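Plastard Fabric Care
Home > Garment care > Sprays and finishes > Brakside Crease Release

Brakside Crease Release Spray
Stock code 1742
Pack size: 527 ml trigger bottle
Sold in: singles, cases of 2

Description
Water-based finishing spray for woven cotton, linen, viscose and polyester blends. Relaxes light to moderate creasing from folding, packing and hanger storage. Does not replace pressing on collars, plackets or pleats. No starch content. Low scent.

Directions
Lay the garment flat or hang it on a shaped hanger. Fasten the top and third buttons. Hold the bottle 20 cm from the cloth and apply in even passes until the surface is damp. Smooth by hand from the yoke towards the hem, pulling gently at the side seams. Leave to dry for ten minutes before wearing or folding.

Dark colours should be sprayed from the reverse side. Heavy application on black or navy can leave a pale ring at the edge of the damp area; rinse the whole panel in cool water to remove it.

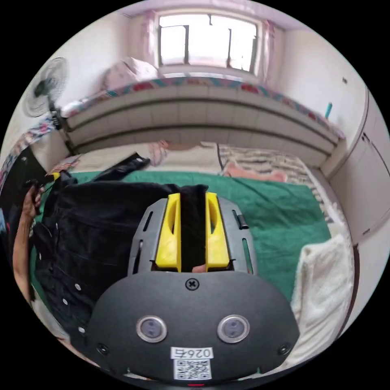 Linen needs a second application once the first has been smoothed out. Viscose loses strength when damp and should not be pulled. Do not use on silk, acetate, leather, suede or waxed cotton. Test on an inside seam where the fibre content is unknown.

Technical data
Form: clear liquid
pH: 6.5
Coverage: about 100 shirts per case, light application
Storage: 5 to 30 °C, upright, away from direct sun
Shelf life: 24 months unopened, 12 months once opened
Trigger: adjustable, off / spray / stream

Compatible items
Casado shaped hanger, wide shoulder
Plenley refill pouch (fits this bottle only; do not decant into the older narrow-neck type)

Notes on current stock
Bottles filled from October onwards have the revised trigger with the grey collar. The liquid is unchanged. Replacement triggers for the earlier bottle remain available on request.

Safety
Avoid contact with eyes. Keep out of reach of children. Floors may become slippery where overspray settles. Safety data sheet supplied with trade orders.

Trade enquiries: Benito Benítez, Plastard order desk
Page last revised 06/12/2023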